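Collecting Robot Demonstrations at a Workbench: What Helps and What's Mostly Talk

Workshop tips, filed under July

I've read plenty of advice on recording examples for a robot arm, and most of it boils down to "get more data." Fine. But if the first 40 examples are rubbish, the next 4000 won't rescue them, and you'll have spent your winter moving crockery. The tips below are for small setups: one arm, one table, a couple of household bits.

Start with two objects

Everyone wants to load the dishwasher on day one. Don't. A small bowl and a wire stand will give you all the trouble you need. The bowl has a thin rim to pinch, and the stand is mostly air, so a finger that's a touch off will close on nothing at all. Lay the stand flat for some starts and upright for others, and write down which was which. If you can't say how an episode began, I don't see what the learner is supposed to make of it.
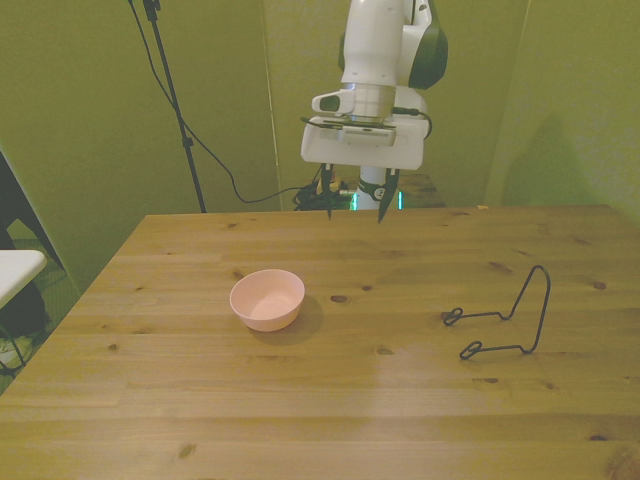
Move the start positions on purpose

People swear they vary things at random. They don't. They put the bowl back where their hand likes to put it, and after an hour it has a favourite spot. Pencil a rough grid on paper, cross off the squares as you go, and keep the paper. On a pine table the knots make decent landmarks for your notes ("bowl just left of the dark one"), though I wouldn't bet on the system ignoring them. It may well be learning your knots. Swap in a plain cloth for one batch and see if the numbers drop.

Slow down over the hard part

The reach is easy and you'll have more of it than you can use. What's scarce is the last bit, with the bowl held by its rim over the stand and the wire ready to snag. Annelies Van Damme, who taught me on the Hulell rig, made me pause there and count to two. I thought it was fussy. My replays were easier to label afterward, so I've kept the habit, but I've never seen a proper comparison and I'd like one.

Keep the emergency stop where you can get at it without climbing over the cables. Try that reach before you start, with your other hand full. 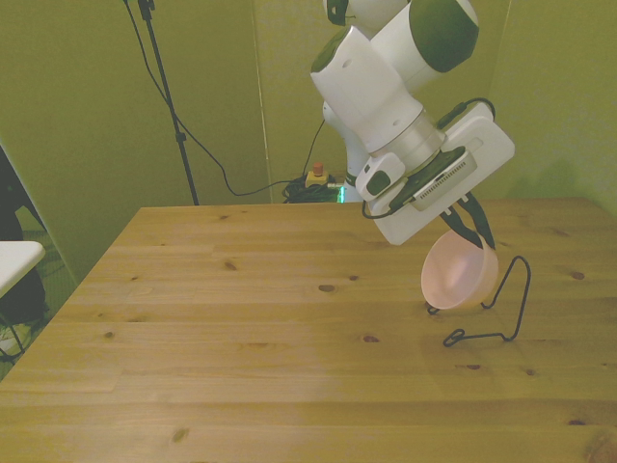

Check a second angle before you believe the first

From one side a bowl can look bang on target and be a hand's width off. Look at another view before marking an episode good. Check the cable while you're there -- a loop sagging off the arm is black and thin, much like the wire stand on the table, and it moves when the arm moves. The Rácz notes say learners "see past" this sort of thing. Maybe. I tie mine in and stop wondering.

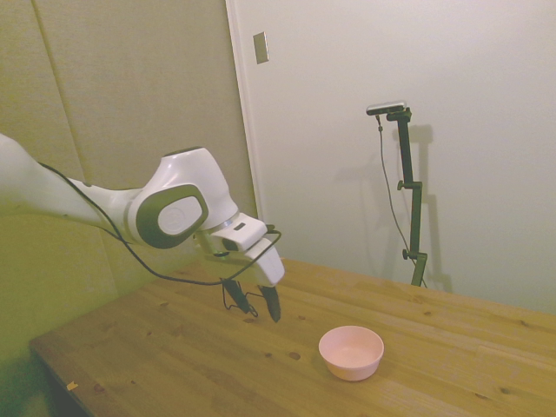
Keep the failures, but label them

Our Gondedgate batch came to 2843 episodes, and 22 of those were tagged as failures. I don't believe that for a minute. Somebody was deleting the drops. A bowl that slips is worth having, provided the tag says it slipped and the file isn't sitting in with the good ones. Use a handful of plain tags and put up a list by the keyboard. "Partial success" should be banned.

Be wary of automatic labels

I ran the Hada sorter over a batch last month. It was quick. It also passed episodes with the bowl lying beside the stand. Check a sample by eye, every batch, with a cup of tea and the sound off.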